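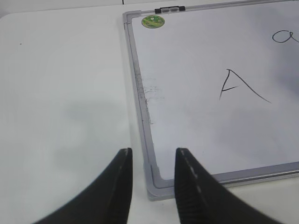

Small boards used flat on a table are not the same writing surface as a board on a wall, and most of the handwriting work we found treats them as if they were. At Risside the boards lie face up on white tabletops and people write standing or sitting, whichever. Letter shape suffers a bit. The capital A in Figure 1 is typical of the set: short left stroke, nearly vertical, then a long right diagonal running away down the board, crossbar low near the base of the left stroke. Thin black marker. We scored it as legible, form irregular. The cursive a at the upper right was scored seperately, on the loop only.

Figure 1. Flat board with capital A and part of a cursive a, black marker. Aluminum frame, grey corner cap, clip on top rail, round green sticker inside the corner.

3.2 Board layout and marks

Boards came from two sites, Risside and Lumbao. All are framed. The frame matters more than we expected – a raised rail stops the heel of the hand, so writers who start close to the edge lift early and the last stroke gets stretched or clipped. We left a margin in the scoring for this but it is a crude fix. Stickers stay on the board during writing and were not scored. Same with clips. Neither was moved between trials, as far as the site notes say.

Letters were sorted into upright, leaning and irregular. A letter went in irregular if the two main strokes differed clearly in length or if the crossbar sat off the middle third. Two raters, no discussion until the end. Where they split we kept both scores and used the lower one in the Nondosari comparison (see section 8).

Not covered: marker wear, table height, left handed writers. Table height probaly should have been. The Lumbao tables are lower and we only noticed in September, after most of the scoring was done – so read the site differences with that in mind.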